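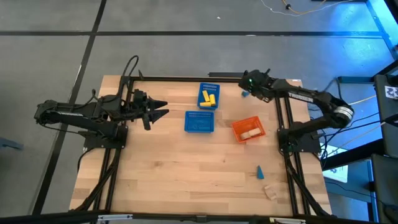

Wanted: people to watch robots put blocks in baskets

Hadunberg Robotics Workshop, open afternoon, Feb 13, 2025

We are looking for visitors. We are also looking for people to look after the visitors, and the second group gets sandwiches.

The Hebden open afternoon came back in October after a long break, and 248 people signed up. This time the list stands at 337, the building has not grown, and the coffee machine is the same one. So we need floor hosts, and we need a small group of first-time operators willing to be watched while they learn.

Floor hosts (paid, one afternoon)

You will walk groups of 6 from the front door to the demonstration tables, keep them behind the tape, and answer the question "Will it take my job?" in a friendly tone. Our current answer is that it is still working on toy blocks. You may come up with a better one. No engineering background needed. A voice that carries over ventilation is worth more to us than a degree.
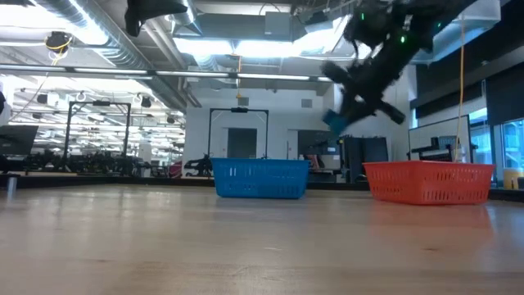
You should be comfortable saying "please don't lean on that" to adults, some of whom will be senior to you and a few of whom will be our funders. Comfortable shoes are a must. The floor is hard and the tour is longer than the map suggests.

First-time operators (unpaid, with a gift card)

The Preralia demonstration is a sorting and tidying task for two arms. Operators get a short briefing, a practice turn, and then a turn in front of an audience. We want people who have never done this before. If you are very good at video games, please say so on the form and we will try not to hold it against you.

Expect to drop things. Expect a nine-year-old to tell you how you should have done it. Operators must be 18 or older and able to stay for the whole afternoon.

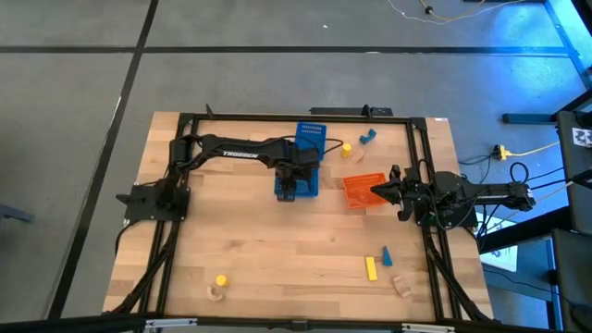 Two arms at the block table, with the blue basket in hand.

What we offer

Hosts receive $100 for the afternoon and the sandwiches mentioned above. Operators receive a gift card for the Gristico cafe across the street, whose soup we can recommend and whose chairs we can't.

How to apply

Send us a few lines saying which role you want and whether you can lift a folding table. Please don't attach a cover letter about your lifelong passion for automation. We will read it, and then we will feel bad about the parking.

Related
Getting to Hebden by bus
School group visits: what to bring
Open bench nights for beginners

Last updated: two weeks before the open afternoon
Contact: Visitor Desk, Hadunberg Robotics Workshop | © Hadunberg | Back to top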